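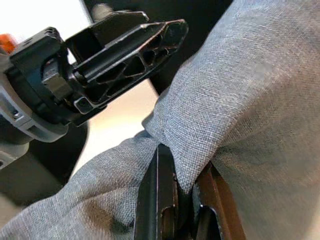

Gray felt pieces need very little care, and most of the questions we get are about the first week at home. Give the piece some room on a plain table or a clean floor, something smooth and pale like the beige surface beside the draped cloth, so any lint shows up and can be wiped away. Leave it there overnight before you use it.

Home Shop Care Returns Contact
Reading time: 8 minutes

Felt and Soft Goods: Common Questions

What are Bitari pieces made of?
The outer fabric is gray felt. The shade varies a little from one roll to the next. If you are ordering several and want them to match, put that in the order notes and Esi Quaye will pull them from the same roll.

Does it need a special hanger?
No. A hook or a peg will do. If you hang it over a chair, use one with a rounded back. Square corners leave a dent in felt that takes days to drop out. 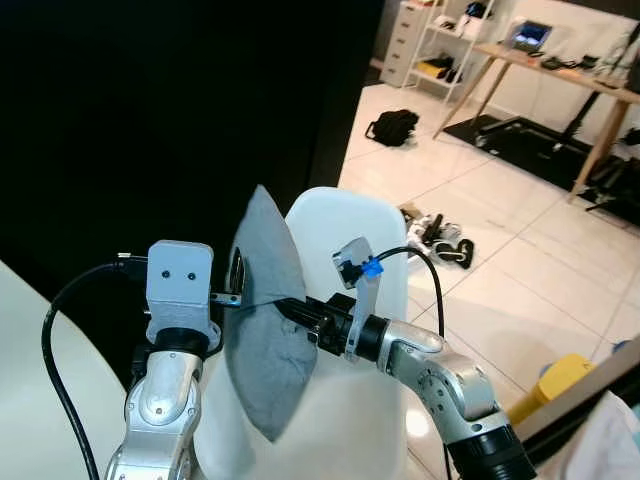
Gray felt-like piece hanging point down, white chair behind.

Can I wash it?
Spot clean only. Use cool water and a white cloth, and press. Rubbing raises the nap and leaves a fuzzy patch. Do not put felt in the dryer.

How do I get creases out?
Hang the piece in a bathroom while someone takes a shower, then smooth it by hand. Most creases are gone by morning. For stubborn ones, iron on low through a dish towel.

Will a pouch lose its shape?
The bottom of a pouch rounds out with use and the top stays narrower. Don't store anything heavy in it. If it has stretched, empty it and lay it flat for a few days. 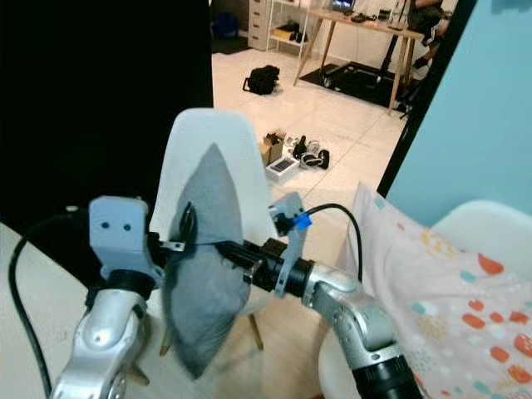

Gray pouch, pointed at the top and rounded at the bottom.

Can I use a small cushion on the bed?
Yes. Keep it on top of the covers during the day and move it before you go to sleep. Plump it from both ends, holding it off the mattress so the filling can shift back to the middle.

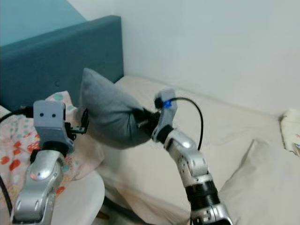

Do this once a week if the cushion gets leaned on a lot. Some rumpling along the edges is normal and is not covered as a fault.

Where do I send a return?
To our Clotolthorpe address, care of Hubert Mösli. Write your order number on the outside of the package. Returns that arrive after February go through the spring batch and can take longer to refund.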